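Chapter 7
Cords, Small Devices and the Surfaces They Live On

In the last chapter we spent a good while with the big pieces of a household, the ones you need a friend and a strong back to move. Now we come down to the little ones, and I will admit right away that I'm fonder of this part. Small electric devices tend to gather on dressers, bathroom shelves and bedside tables, usually within reach of an outlet and usually on top of something somebody once took trouble to varnish. We clean around them, we nudge them over when we need a spot for a cup of tea, and then we forget about them again for weeks at a time (I certainly do!).

My first teacher in these matters, Ingeborg Baumgart, ran the household course at Prerham and had her students begin every February with one shelf at home. They were to look at it for a few minutes before touching a thing, and write down which items had cords, where each cord went, and what the surface underneath was made of. Plenty of them grumbled, and I was one of the loudest, but I still have the notebook.

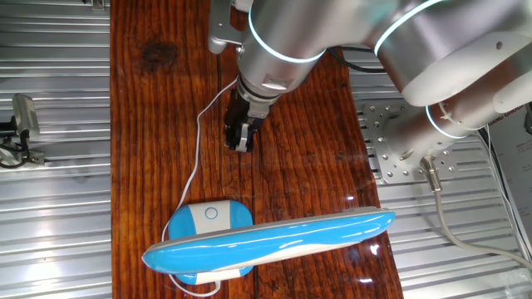 A cord needs a route, and most cords never get one. We plug the device in, set it down wherever there happens to be room, and let the extra length fall as it likes, which is generally across the very part of the surface we would like to use. A thin white cord on reddish-brown wood, looping up over the grain and curling back under the thing it belongs to, shows you the trouble nicely, and the long blue-and-white object lying crosswise over the device adds one more item to lift before you can wipe. Start by taking off whatever is resting on top. Then follow the cord with your fingers from the device outward, easing it straight as you go, and only after that decide where the device itself should stand. Don't wind the extra length tightly around the body; a wide, easy loop is kinder to it.

Students often ask me whether the cord should go behind the device or beside it. Behind is tidier, as long as you can still reach it. Beside is easier to dust. Over the top is the one I would talk you out of, for then the cord and the device have to be moved together every time you clean.
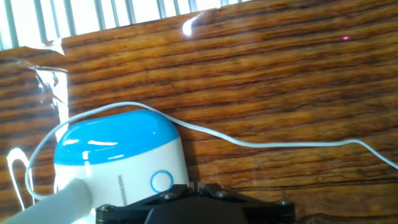 Figure 7.2. A thin white cable looped over the glossy blue top of a small device and running on across dark-grained wood.

Glossy surfaces deserve a word of their own, and I hope you'll bear with me while I give them rather more than one. Varnish with a high shine is lovely to look at and a little difficult to judge, for a bright patch of glare can hide a ring or a scratch completely. Stand at one end of the board and look along it, then walk to the other end and do the same. Dust will show itself from one side when you would have sworn from the other that there wasn't any.

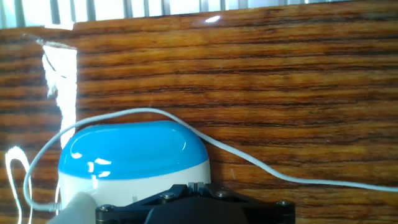
Work with the grain when you wipe, using a soft cloth that has been wrung out well, and follow it with a dry one. Unplug the device first and set it somewhere else entirely while you work. Its own housing can have the dry cloth too, with a little patience along the seam between one color and the next, where dust likes to settle.

Before you read on, choose a shelf or tabletop of your own and make the Baumgart list for it. Keep the page handy, please. We'll need it in the next section, where we begin with the surface itself and how to tell varnish from oil and from wax.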